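Druroscombe Snack Packing Set - README

Last updated Aug 24, 2019

This folder holds pictures and notes on packing small snacks into an open box on a tabletop. It was put together by Reda El Khatib and Taha Fawzy. There are 2362 pictures, split over 70 folders, one folder per packing round.

What gets packed

The snacks are ordinary store items, boxes and bags mixed. Boxes keep their shape and are easy to label. Bags change outline every time they are put down, so expect their labels to be less tidy. Layouts differ between folders, and the order in the item list has no meaning.
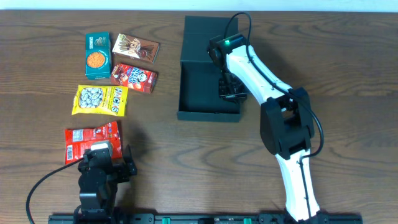

Snack boxes and bags to the left of the open black box, including Pocky, Hello Panda and a yellow HACKS bag.

Labels

Each item has a short name and an outline. We used the brand name where it could be read on the package and a plain name otherwise, such as "red bag" or "teal box". The packing box is always labeled "box", even when it is partly hidden. Items that overlap get separate outlines - the one on top is drawn in full.

Labeling was done in 2 passes. Taha did the first and Reda checked it. Roughly 4 percent of the outlines were redrawn in the second pass, nearly all of them bags.

Folders

skendale - rounds with boxes and bags together
vondik - rounds with bags only
jiang - rounds with boxes only

Known problems

Small print on the packages is often not readable, so flavors are not labeled. A few item names in vondik still use the old spelling with an underscore. These will be fixed in the December update.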